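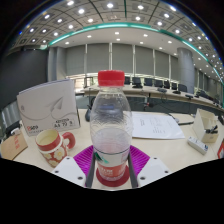

Hikidia Opens Its Tabletop Collection Program to Offices, Schools and Clubs in Clurnham

People with an hour to spare and a table to work at are invited to help teach a robot how to pick things up

CLURNHAM, April – Hikidia is very pleased to announce that Nuchit, its program for gathering everyday examples of people picking up and putting down ordinary objects, is opening to outside hosts for the first time. Offices, schools, libraries, clubs and anyone else in the Clurnham area with a sturdy table and a bit of patience can now ask to have a collection session on their own premises, using their own mugs, bottles, boxes and whatever else happens to be lying about.

Until now, nearly all of the work has been done by our own staff in our own rooms, and we have grown very fond of it. But a learning system that has only ever met our cups on our tables tends to be a little lost when it meets yours. The best cure we know is to go and visit other people's tables, and we have been looking forward to saying so publicly for quite a while.

How a session works

The heart of every session is Laleo, a gripper that a person holds in the hand and closes around an object. A camera on the tool records what the fingers are doing and what lies in front of them. There is no robot arm to bring along and no programming to learn. You reach out, close the fingers on a bottle, lift it, set it down where the task card tells you to, and let go. Then you move things around a bit and do it again.

Each of those reaches is one example. A session usually gathers up to 2,000 of them when a group is taking turns, and we are just as happy with a smaller pile from a shorter visit. The recordings are checked, trimmed and labeled at Hikidia, and then used to train the system that will later guide a robot's own gripper through the same kind of task.

Our coordinators bring two Laleo tools to every visit, so that one person can be working while another is getting settled in, having a practice run or simply asking questions. People do ask a great many questions, and we would not want it any other way. We leave plenty of time for them.

Why we like a table with things on it

Hosts nearly always offer to tidy up before we arrive, and it is a kind thought, but please don't feel you have to! A meeting room with its cables, papers and chairs where they normally are is a fine place to work. The system needs to find a bottle when there is a mug beside it and a box behind that, under bright ceiling lights or next to a window with the blinds down. If your table has a pen holder on it, it can stay.

We do ask that anything private be put away first, including letters, badges, family photographs and open screens. The camera on the tool has a wide view and takes in a good deal of the room as well as the object being held, and we would much prefer to sort that out before a session than afterward. People who are not taking part should be given the chance to sit somewhere else, and our coordinator will walk the room with the host before anything is recorded. Footage in which a bystander can be recognized is removed during checking.

"I have spent a great deal of my working life watching people put bottles down, and I still find it interesting," said Ju-won Tak, who leads the Nuchit program at Hikidia. "Everybody does it a little differently. Some people come in fast and slow right down at the end, some go round the side, some nudge the thing first to see how it sits. We used to ask folks to do it the neat way, and then we noticed that the neat examples were making for a rather nervous student. So now I tell people to do it the way they would at home, and if you bump the bottle and have to try again, keep going, because we'd like to have that one too."

Tak added that the simple tasks are still the ones the team goes back to most often. "Setting a bottle down on a marked spot sounds like nothing at all. Then you change the bottle, or the light, or you put it close to something with a handle, and you find out how much the system still has to learn. I could talk about it all afternoon, and my colleagues will tell you that I have."

What has been learned so far

The in-house stage of Nuchit covered 187 household and office objects, chosen by the team over many cheerful arguments. Containers with screw caps took up a larger share than first planned. Clear plastic is hard for a camera to make sense of, as whatever stands behind it shows through, and a label may be the only solid-looking part of the whole object. Mugs were next on the list, mostly on account of their handles, which can point in any direction and are often half hidden by something else.

The team also learned a few humbler things about people. Wrists get tired sooner than anyone expects, so sessions now include proper breaks. Left-handed participants were underrepresented in the early recordings, and hosts are warmly encouraged to mention the program to left-handed friends. Task cards were rewritten in larger type after several polite requests.

There have been setbacks as well, and it seems only fair to mention them. One early batch had to be put aside when the start and end of each reach were marked differently by different checkers, and a good part of it was done over. A shared labeling guide is now in place – a short one, which everybody was glad about – and new checkers work alongside an experienced colleague before taking on recordings of their own.

Taking part

Seven hosts will be chosen for the first round, with more to follow once those visits are finished. We are hoping for a good mixture of rooms: big conference tables, kitchen counters, school benches, craft tables, reception desks. No technical background is called for. Participants should be adults, or students taking part with the school's agreement and a parent's written permission, and should be comfortable holding a light tool and reaching across a table.

Every participant receives a plain-language consent form ahead of the visit, and may stop at any point or ask for his or her recordings to be withdrawn before they are added to the training collection. Hosts are given a short written summary afterward, explaining what was gathered on their table and how it will be used. We will also bring the coffee and something to go with it.

To ask about hosting, please write to the Nuchit team at Hikidia's Clurnham office with a few lines about your room, the sort of table you have and the times of day that suit you. Photographs are welcome but not needed. Every letter will get an answer, including from groups we are unable to visit in the first round.

About Hikidia

Hikidia is based in Clurnham and develops learning systems for robots that handle everyday objects. Its work includes the Laleo hand-held gripper and the Nuchit collection program, along with the checking and labeling that turn recorded sessions into training material.

Press contact: Hikidia Press Desk, Clurnham. Interviews with Ju-won Tak and visits to a working session can be arranged on request.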